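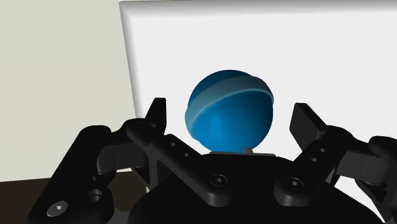
4.2 What the draft rules leave out

The Plerkora guidance asks that a grasp be scored only once the object has left its stand. We doubt this is enough. Figure 3 shows a simulated approach in which the fingers are open on either side of a blue sphere and none touches it; the rule has no term for this stage. Toft and Guerreiro applied the guidance to 2541 simulated trials and reported close agreement between scorers, but agreement on a narrow question proves little. Clause 6 also lets teams choose their own starting pose, so scores from Tidudstead and Sivasel cannot fairly be compared.

Figure 3. Gripper open before contact, simulated view.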